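December 7, 2024

Paper pulp casting, continued. Second attempt at the seed trays, and I'm writing this up while my fingers are still grey because last time I left it until the next morning and couldn't remember which batch had the starch in it. (It was batch B. Probably.)

So, the plan was to settle the sizing question. Esther Mutiso reckons we don't need any starch at all if the fibres are beaten long enough, and I've been saying since May that without it the corners go soft the minute anyone waters them. We made up both. 400 g of dry shredded paper in each bucket, same paper from the same sack, soaked overnight, then beaten with the paddle on the drill. The plain one got twice the beating, which was Esther's condition for taking part, and fair enough. Starch went into the other one as a cooked paste, cooled down first. I did try adding it hot once and got lumps like bad custard, so don't do that.

Draining was slow. The mesh on the big deckle is far too fine for this and I keep meaning to swap it - there's a coarser piece rolled up behind the guillotine, left over from the Obeidat lampshades, and it would do nicely if someone could find the staple gun. The starchy pulp was noticeably worse to drain than the plain. It holds on to water like anything! I ended up leaning on it with a board and a bag of sand, which worked but also squeezed a good bit of pulp out at the sides, so the weights for that batch aren't to be trusted.

Pressing went better. We used the Jiseo mould, the one with the tapered cells, and greased it with the vegetable wax instead of the soap. Much cleaner release. Only two trays tore and both of those were mine, from being impatient and lifting at one corner. Halima Mohamedi has a knack of flipping the whole thing and tapping it along the back with a wooden spoon and hers all came out whole, so I've asked her to do every single one from now on (she laughed, but I meant it).

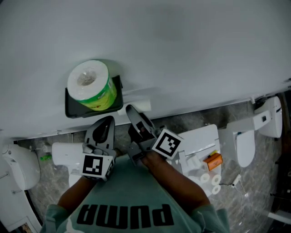

Anyway, drying. I've got 11 trays on the rack by the window, plain ones on the top shelves and starchy ones underneath, and I've pencilled P or S on the rim of each. I know the top shelves dry faster. I'll swap them over at the halfway point, and if I forget, would whoever is in please do it and put a tick here. Not on the radiator, please, they curl up like crisps. The fan can stay on low.

Things I noticed while pressing, in no order:

The plain pulp takes a sharper edge. I wasn't expecting that and I'm slightly annoyed about it. The lettering on the base of the mould came through properly readable, where on the starchy ones it's a sort of smudge.

The starchy ones feel stiffer even now, straight out. Could be wishful thinking.

Wall thickness is all over the place in both. I think it's the way I ladle, far too much in the middle cells and then a mad scramble to fill the ends. Halima suggested pouring from a jug along the long side. Try next time.

The water test will be the same as before: fill with compost, stand in 4 mm of water, press the corner with a thumb every morning and write down what it feels like. Esther wants a proper weight on the corner in place of my thumb and she's probably right, my thumb isn't very repeatable. There's a set of small brass weights in the Dronoria box if they haven't walked off again.

Left to do: rinse the drill paddle (sorry, it's in the sink), label the leftover pulp and get the lid on tight, the last lot went off and stank the place out. Ask at Ekon whether they'd still let us have their office shredding - the long strips, though, as the confetti stuff makes a weak sheet. And order more wax, we're down to the end of the tin.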